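Nindard Football Club is looking for players, one goalkeeper coach and people who would like to learn refereeing. We are an amateur club in the second district division, and we play our home matches at the Trutska ground, behind the old tram depot. Last season we finished ninth. We would like to do better, but we don't promise it to anybody.

The squad has 19 players at the moment and we lost both left backs in summer, one to work abroad and one to his knee. So left backs are the most welcome. After them we need a second goalkeeper and somebody who can head the ball at corners.
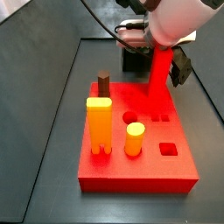

Training is two evenings per week, from 19:00 to 20:30, and matches are mostly in the afternoon. You must be 17 or older. It is not necessary that you played in a club before, although for the first team it helps a lot. The yearly fee is 98 euros and it includes insurance and the shirt, but not the boots. Students may pay in two parts.

For the goalkeeper coach we can pay 231 euros per month until the end of April. It is one training evening and the match. A licence is good to have. If you have none, please write to us which teams you have coached and for how long. 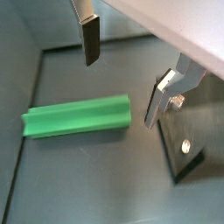 **REFEREES**

The course is given together with Drovel and Shawky, our neighbours in the division, and it takes four evenings plus a written test. The club pays the course if you stay with us for one full season. You will begin with the under-11 matches, where the pitch is small and the parents stand very near to the line. An experienced referee goes with you to the first three matches.

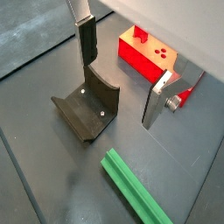

Shawky have asked us to add that their own under-15 team also searches for two midfielders, and that whoever comes to the referee course can speak with them there about it.

**How to apply**

Send a short message to the club office or leave a paper in the box at the Trutska gate. Please write:

- your name and year of birth
- your position, or "coach" or "referee"
- your last club, if there was one
- a telephone number where we can reach you in the evening

We answer everybody within one week. Applications are open until 25 October 2017. New players come to two trainings without paying, and after this the coach decides.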